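**Zultcombe Footpath Group – minutes**

Held in the upstairs room at the Landry, 25 December 2021 newsletter deadline noted. Lakmal Weerasinghe in the chair.

**Last minutes.** Agreed, with one correction: the gate by Direll Farm opens toward the lane, as the walkers' guide has it.

**Titbridge path.** The lower stretch still floods after a day of rain. Lakmal has written to the county again and has had a reference number back but no date. The group discussed laying stone ourselves. The landowner is willing, provided the ditch is cleared first and the work stays on the field side of the hedge. Agreed to get a price for one load of stone, delivered to the top gate.

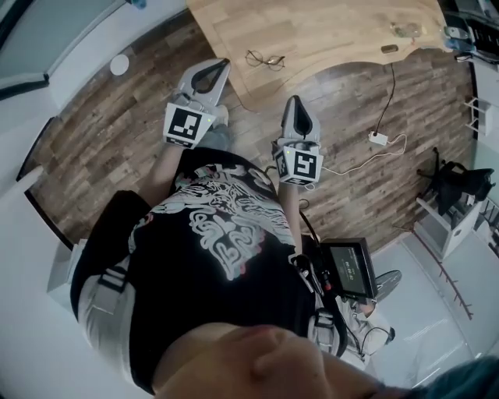

The ditch would have to be done before the stone comes, so the work party will start there. Bring gloves and a spade. The long-handled rakes are in the Direll shed – the key is on the hook inside the porch.

**Waymarks.** There are 37 posts on the list and 9 need new arrows. Two of those are leaning badly and should be reset at the same time. The old arrows used screws that rust, so we will order the other kind.

**Money.** Balance is $329 after paying for the August mowing. The map reprint has not been billed yet. It was suggested that we raise the price of the map, but most were against it and the matter was dropped.

**Dogs and sheep.** One complaint from the farm. A sign will go up at the Titbridge end. Wording to be kept short.

**Any other business.** The bench at the top of the hill has lost a slat. Lakmal will look at it when he next walks up. The spring walk will start from Zultcombe church – route to be settled next time.

Next meeting in the same room, usual hour.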